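Stingate glass edging machines
Straight line edger, Julivex 5 series
New and reconditioned. Parts and service.

In stock now. Two machines on the floor, more on the way in October. Call before you drive over, the yard gate is locked at lunch.

The Julivex 5 is our straight line edger for flat glass shops. Tabletops, shelves, shower panels, mirror, storefront lites. Flat edge with arris both sides, ground and polished in one pass. Built for the small and mid size shop that has outgrown a belt sander but doesn't have the floor space for a double edger.

What you get

Machine with 5 spindles, infeed and outfeed conveyors, steel water tank, pump, starter set of wheels. Manual and wiring diagram in the cabinet door. Spare fuses taped inside the same door, please leave them there.

Not included: forklift, electrician, floor anchors, freight insurance (ask, we can quote it).

How it runs

Glass goes in standing up on the lower pads, leaning back against the rollers. Track carries it past the wheels. Diamond first, then the arris wheels, then polish. Operator sets thickness on the front handwheel and speed on the dial. Slower for thick glass. Slower for a shiny edge too. Most shops find their speed in a day and write it on the cabinet with a marker, fine by us.

Small pieces: shortest piece the track will hold safely is on the spec plate. Don't go under it. We get calls. Use the short piece carrier (extra, part of the Banura accessory kit) if you do a lot of shelves.
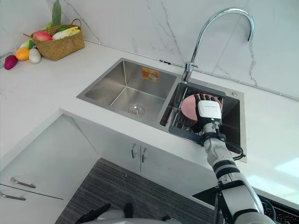 Coolant is plain water plus the additive. Change it when it goes milky and thick, not when somebody remembers. Dirty water eats polishing wheels faster than glass does. The tank has a drain plug on the low side and a basket for chips. Pull the basket every shift. Let the fines settle overnight and scoop the tank before you refill. Check your local rules before any of it goes down a floor drain, most towns want it settled first and some want it hauled.

If you run a lot of laminated, plan on more frequent cleaning. Interlayer bits float and find the pump screen.

Spindle motors

Sealed, each on it's own breaker. Amp meter for each on the panel. When a meter creeps up with the same glass and the same speed, the wheel is loaded or worn. Dress it first. Then call us.

Wheels

Stock positions, first to last:
Position 1, diamond, coarse
Position 2, diamond, fine
Position 3, front arris
Position 4, rear arris
Position 5, polish

We ship wheels the same day if the order is in before noon. Other brands fit if bore and diameter match, but send us a photo of the wheel label before you buy someone elses, we have seen some odd bores. Diamond wheels can be sent back for inspection, no charge, you pay shipping one way.

Low iron and thick glass

Runs fine. Low iron shows a poor polish more than regular clear does, so fresh polish wheel and slow the track. Tempered glass, no. Edge before tempering, always. Coated glass goes coating side away from the pads, keep the pads rinsed or you will scratch it.

Reconditioned units

Trade-ins come through our shop. Tear down, new bearings, new belts, new pads on the track, electrical check, paint where needed. Then we run 100 test pieces and keep the last one for you to look at. Warranty on reconditioned is shorter than new, ask for the sheet. No as-is sales on these, if we wouldn't run it we part it out.

The older Jitaru 2 comes up now and then as a trade. Good machine, fewer spindles, arris one side at a time. We still carry pads and belts for it. Control board is discontinued, a replacement kit is available but needs a electrician for half a day. 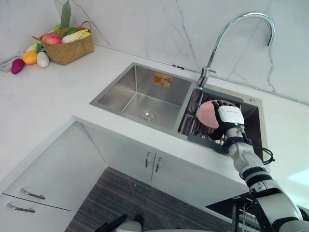

Delivery and setup

Ships on one skid. Needs a forklift with long forks at your end and a clear door. Measure the door. Measure it again with the track open. Set on level concrete, shim the feet, anchor, connect water and power. Three phase only. If you have single phase, talk to us about a converter before the truck is booked, not after.

Setup visit is 2 days. Day one is leveling, wiring check, water, first glass. Day two is training, whoever is going to run it should be there, all shifts. Have scrap glass ready in a few thicknesses. We don't bring glass.

Lead time

In stock machines ship within the week. New orders, 26 working days from deposit. Reconditioned depends on what's on the bench.

Banura accessory kit

Short piece carrier
Outfeed rack extension
Splash curtain
Spare set of track pads
Arris depth gauge

Kit or single items. Splash curtain is the one everybody comes back for, get it with the machine and save the freight.

Service

Phone help is free for any machine bought from us, any age. On site service by the day plus travel. Have the serial number ready, its on the plate behind the infeed conveyor, low down, usually under dried slurry. Wipe first.

Common calls: chipping at the trailing end (pads worn or outfeed not lined up), burn marks (water line blocked, check the nozzle), wavy arris (loose spindle lock, tighten and re-gauge).

Pricing

By quote. Send glass types, thickness range, biggest and smallest piece, voltage, zip code. Freight is quoted seperately. Trade-ins welcome, send photos of the panel and the track with the covers off.

Prices and stock checked 7 October 2019. Quotes already out are good to the date printed on them.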